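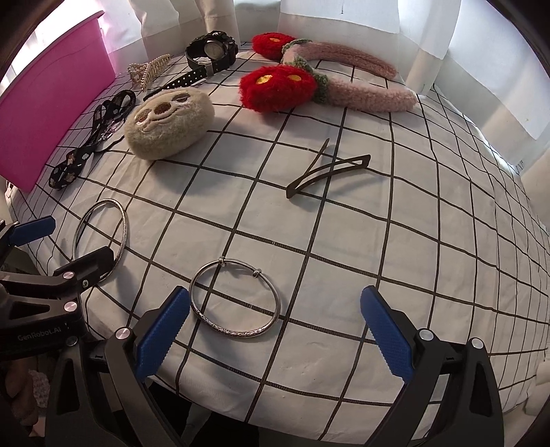 *Jaws open over a silver bangle on the grid cloth, small items set.*

# Rorkema handheld gripper station: setup and care

I look after this station, so if you've booked it, please read this first, and then come and find me (or Jonas Tanner if I'm out) with whatever I forgot to write down. It's listed as item 474 on the equipment sheet. You get the handheld grippers, the gridded cloth, the pink bin and the small-items set: bracelets, a claw clip, hairpins, a watch, the printed lanyard, a fuzzy pink headband and the beige plush with the stitched face. I love this set! Thin hard things, floppy things and fluffy things all in one go, and it shows up a badly adjusted finger faster than anything else I've tried.

**Putting it together**

Cloth first. Pull it flat and let the edge hang evenly at the front. The grid is handy for putting items back near where they were, but a wrinkle under a bracelet will catch a finger pad and you'll blame the gripper (I did, for most of a morning in May). The bin goes on the left.

Then open and close each gripper seven times with nothing in it. You're feeling for a gritty spot in the travel. If both fingers move together and the pads meet squarely, go ahead. If one lags, stop there and check the pivots.
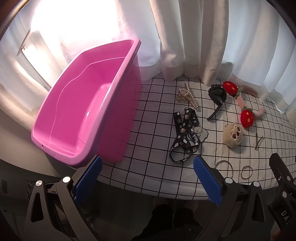
**Arnton Equipment Pool / Handling Team, Pirncombe site**

**Looking after the pads**

The blue pads have a fine texture and that texture is what does the gripping, so keep it clean. The headband and the plush both shed, and the fuzz packs down into the pattern until a bangle just slides out. I use a dry soft toothbrush, along the pattern and then across it. If that doesn't do it, a barely damp cloth, and leave the pads to dry before you start. Please no solvent, and no picking at it with a hairpin!

Change pads as a pair. One fresh and one worn will twist anything thin, and the bracelets are where you'll notice. Spares come from Alaoui in packs of two and live in the top drawer.

**Pivots and screws**

Look at the round silver caps on the arms before every session. Finger-check them for play, and if one moves, snug it up with the small driver, a little at a time, trying the jaws as you go. Too tight is worse than slightly loose: the arm gets stiff and your hand gives up before lunch. No oil, it finds its way to the cloth.

**Packing up**

Unloop the lanyard from everything else before it goes away. Store the grippers with the jaws open so the pads don't press on each other.

Bookings run three hours. Page last changed June 22, 2026, when I added the bit about pads in pairs.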